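Low-pile office carpet: vacuum only, or extract as well?

Posted in Floors & Carpets

Trarnby_65
We have gray speckled low-pile carpet in a workroom. It gets vacuumed daily, but in flat morning light it looks dull. I can't tell whether this is soil or worn fiber. Is hot water extraction worth doing, and how often?
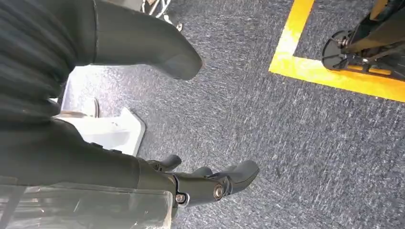
Carpet in the workroom, January

The room can be closed for one night. No spills that I know of.

Brudik
Test before you rent anything. Wipe a small area with a damp white cloth, 20 strokes. If the cloth turns gray, it is soil and extraction will help. If it stays clean, the fiber is abraded and cleaning will not bring it back. 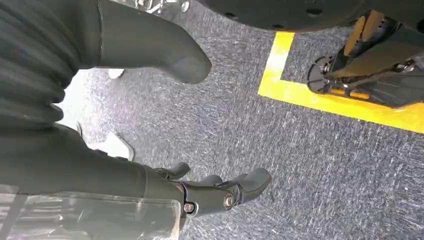 For extraction on low pile, make one wet pass and 2 dry passes. Keep the water under 65 °C unless the carpet maker allows more. Most dull carpet I see has detergent residue in it – rinse with plain water and check again before adding product.

lecomte_floors
just get it shampooed, worked for us

Bostska
Agree with the cloth test. Coverage on our machine is around 100 square feet per tank, so plan refills. Lift any cables before wet work and keep them up until the pile is dry at the base.

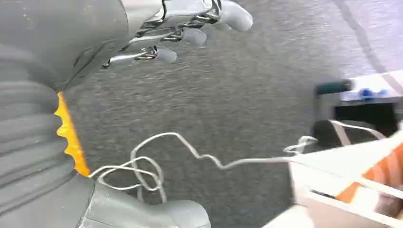

Charcoal gray carpet with thin white cable

Once a year is enough for a room with light foot traffic.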